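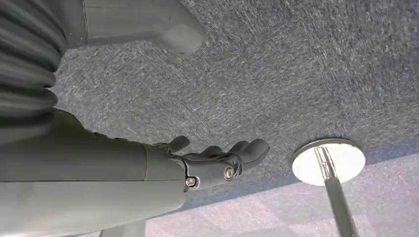 Speaker notes: Working rules for shared robot floors

Slide 1. Opening

Start with scope. The talk covers people and robots sharing one room with no fence. It does not cover fenced cells. Say that early or the first question will be about light curtains.

The rules come from the Skavden floor handbook, section 4. Mention that Claline uses the same section with its own numbering.

Slide 2. Clearance around the hand

Measure clearance from the outermost fingertip with the hand open. Measuring from the wrist gives a wrong number.

Stands with round metal bases count as obstacles at the full width of the base. The pole alone is not the obstacle. Polished metal also throws bright reflections into a wrist camera, so check the camera view before arm motion starts.

Screw heads on the wrist and hand go on the daily check. Look for gaps at the rim. Record the result even if nothing changed.

Pause for questions. Keep it short.

Slide 3. The table 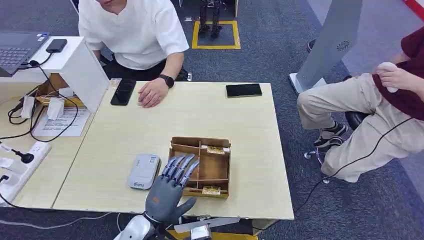
Skavden Department of Robot Operations, Floor Practice Group

Three rules for this slide:

1. Seated people keep their hands flat or in their lap while the arm is live. Phones on the table stay where they are until the arm is parked.

2. Whoever holds the controller does no other task. Point out the cable running from the controller toward the floor. Cables of this kind are routed away from stool casters before the session.

3. Parts go in a divided box, one item per compartment. Loose devices beside the hand are moved out of reach or entered on the task sheet.

Mention the yellow tape. A taped square marks the standing area of a second robot. Tape is a marking and gives no protection, so the standing robot is treated as live unless its log says otherwise.

Slide 4. Logging

The Dobson log had 693 entries at last count. Of these, 159 were cable entries. Read both numbers aloud; they are small on the slide.

Entries are written before the next run starts. Vastetti asked for a shorter form. The draft is in the handout, page 3.

Close on the handout. Leave slide 4 up during questions.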